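2018-07-02 – shrinkage swatches, Kostum twill

Second batch from Trondham came in, same weave, new finish. Want to know if the shrink numbers from February hold before we cut anything for the Kirkley order. Cut squares 200 mm each way, edges overlocked, marks in laundry pen (the blue one bleeds, don't use it).

- Cold wash first, short program, spin left at default. Dry flat overnight, no tumble.
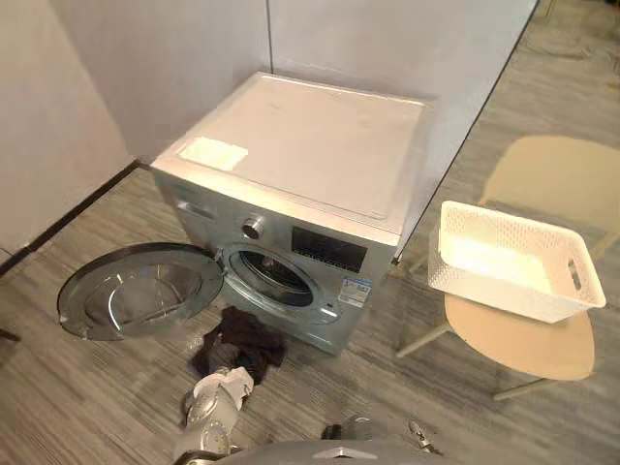

- Measure warp and weft separately. Last time I wrote them in one column and had to guess wich was which.
- Press only after measuring. Steam pulls the twill back out and hides it.

## Notes so far

Weft hardly moves. Warp is the problem, same as before, worse near the selvage. Hand feel stiffer than the old finish, might be leftover size – soak one overnight in plain water and compare.
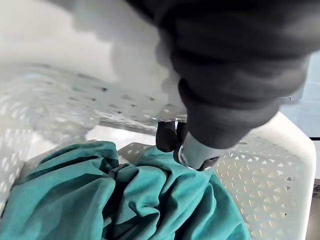
Also the Ogbonna lining, which nobody has tested at all. Supplier sheet says preshrunk, I'd like to see it. If lining and twill go different ways we get puckering at the hem, and the hem is the one thing Kirkley checks. Run is 3000 pieces so no fixing it afterwards.

Ran out of the soft weights, used the steel rulers to hold the corners. Fine, but take them off before reading the diagonal.

To do:
- 90 min soak vs overnight, same roll
- lining, cold then warm
- ask Trondham what changed in the finsh
- new pen

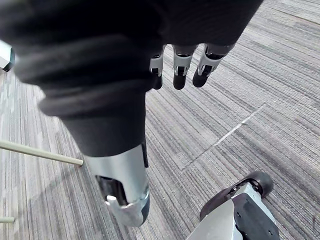 *Lab notes, Kostum twill, second batch*

Numbers go in the shared sheet once the warm wash is in.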